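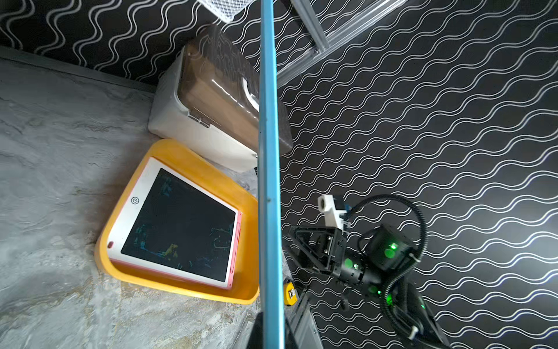
Zelto Opens Hearing Aid Fitting Course for Dispensing Assistants

URVILLE, 3/8/18 – Zelto, the hearing care training provider, has opened applications for a 20-week course for assistants working in hearing aid dispensing. Teaching takes place at the company's Urville centre, with clinical placements in Joltusville.

The course covers ear examination, taking of impressions, pure tone audiometry under supervision, and the routine cleaning and repair of behind-the-ear aids. Candidates must complete 200 hours of supervised practice before the final assessment. Hours are entered in Vlad, the company's online logbook, and signed off by a registered supervisor.

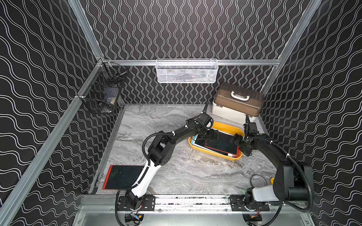
Two arms mounted at the near edge of the work surface.

Places are open to staff already employed by a dispensing practice. Applicants need a letter from their employer confirming that a supervisor will be available for the whole of the placement. Previous audiometry experience is not required.

"Practices have been asking us for assistants who can take a clean impression and keep proper records," said Ruxandra Bratu, head of training at Zelto. "The assessment is built on those two tasks. The written paper carries less weight than it did in our earlier courses."
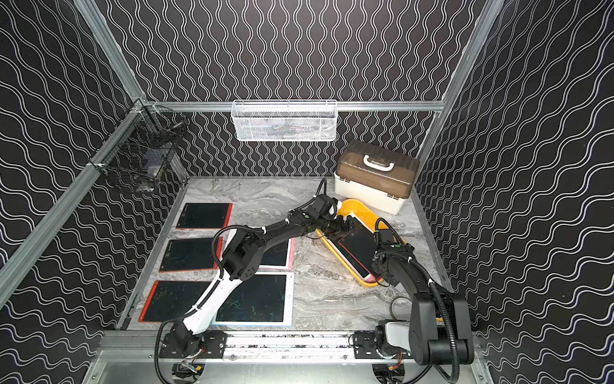
Wire baskets on the back rail and in the rear left corner.

Audiometry is taught in groups of five. Each group works through masking, bone conduction and speech testing, and repeats any test whose results fall outside the permitted tolerance. Calibration records are kept at the centre and may be inspected by employers on request.

Cornel Căpraru, placement coordinator, said that supervisors would attend a half-day briefing in March before receiving a trainee.
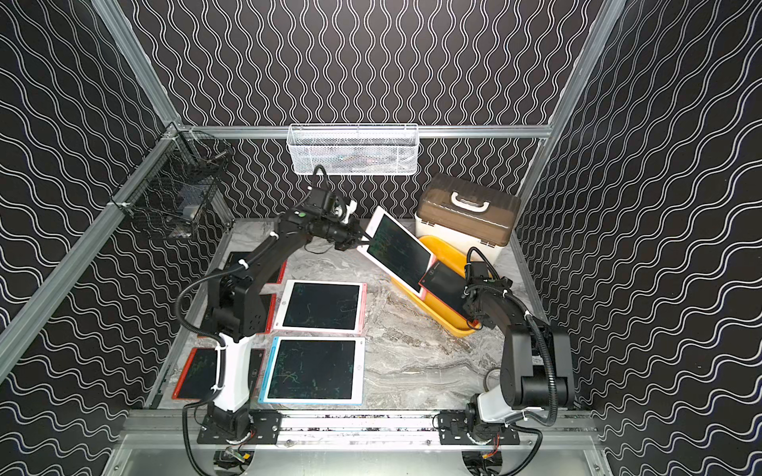
Fees and applications

The course fee is £447 per candidate, payable by the employer. It includes logbook access and one resit of the practical assessment. Travel to Joltusville is not included. Application forms are available from the Zelto training office in Urville.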